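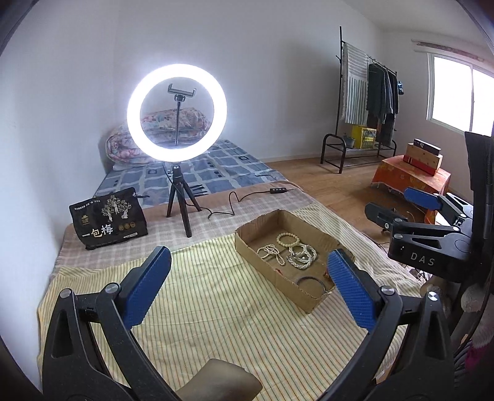

Written rules only slow people down, a reader told us after our August piece on home recording, and anyone who can pick up a necklace can pick one up with a gripper in hand. We put that to the person who looks after recording practice at Zitex, where people work with hand-held grippers in ordinary rooms and the recordings go on to teach robot arms how to handle household things.

"I have some sympathy," the practice lead said. "Our first set of rules was 320 lines long and I don't think anyone read to the bottom of it. The one we use now is six pages in large type. If a rule couldn't be explained to someone standing beside a bed with a gripper in each hand, we took it out."

The interview was held at the Porkolska office, with the current rules printed out on the table. We were asked not to copy them whole, but there was no objection to quoting from them.

Before the first recording

The first page deals with the room. Operators work in lived-in homes, and the rules say to leave the home as it is. Furniture stays where the household keeps it. Bedding can be straightened but shouldn't be swapped for something plain.

"People want to tidy," the practice lead said. "They think a plain sheet is more professional. But a robot that has only learned on a plain sheet is going to have trouble with stripes, or plaid, or checks. So we wrote down that patterned cloth is fine, and layers of it are fine."

Cables get a paragraph of their own. A cable may cross the work surface if something on it needs power, but it has to be kept out of the path of the hands. The same goes for ring lights, which may stand on the surface as long as the legs are flat and the operator isn't reaching over the top.

Jewellery is listed under small and tangled goods. It has to be kept in a shallow open container, and a cut-down cardboard box will do. Strands may be left tangled. Operators are told to use costume pieces wherever they can, and to write down anything that belongs to the household before it is handled.

"That last one came out of a complaint," the practice lead said. "A ring was thought to be missing. It was in a coat pocket the whole time, but we had no list, so we had nothing to show anyone. Now there's a list at the start and the same list at the end, and both get signed."

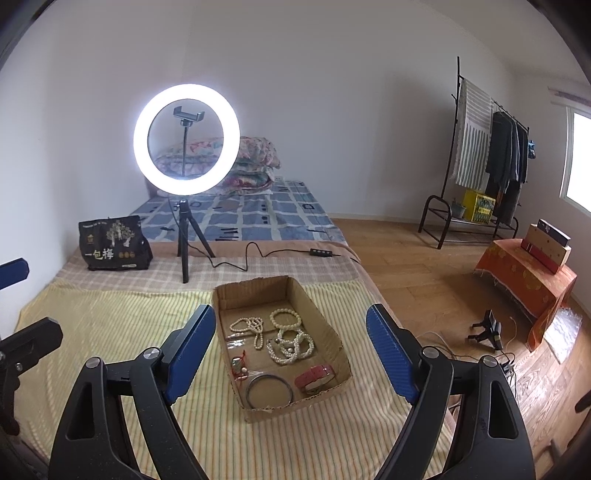

Hands and speed

Most of the arguments have been over the second section. It says both grippers must start open, close at a steady rate, and let go fully before moving on. A strand that slips is to be left where it falls, then picked up again in the same recording.

We asked why a slip is kept. "A slip is useful as long as you can see the recovery," the practice lead said. "What we can't use is somebody putting a gripper down and fixing it with their fingers. That recording gets marked and set aside. It doesn't get deleted, because then you can't check who decided what."

There is a limit of 300 recordings for one operator in one home. After that, another operator takes over or the work moves to a new address. Ateş, a smaller firm that uses the same rules under an agreement, asked for the limit to be lifted and was turned down.

"Every person has habits," the practice lead said. "I always come in from the left. If you took everything from me, you'd have a robot that always comes in from the left."

Consent and what stays private

The household signs before any equipment is unpacked. The form names the rooms to be used and says that faces, letters and screens should be kept out of view. Anyone living there can stop the work at any time without giving a reason, and the form says this in its first line.

Four people check the recordings at Zitex. Each recording is seen by two of them, and neither can see what the other has marked until both are done. If they disagree, it goes to a third.

Warico has published a longer set of rules for the same kind of work, with separate chapters for kitchens and workshops. Zitex has borrowed its wording on battery storage and left most of the rest. We asked whether the two might be joined.

"I'd like that, but we'd have to agree on what counts as a finished task," the practice lead said. "They end when the object is down. We end when the gripper is clear of it. It sounds like nothing, but it changes every recording you have."

The next version of the Zitex rules will add a page on soft packets and clasps. Operators can send in suggestions until the draft is closed, and so can households that have taken part.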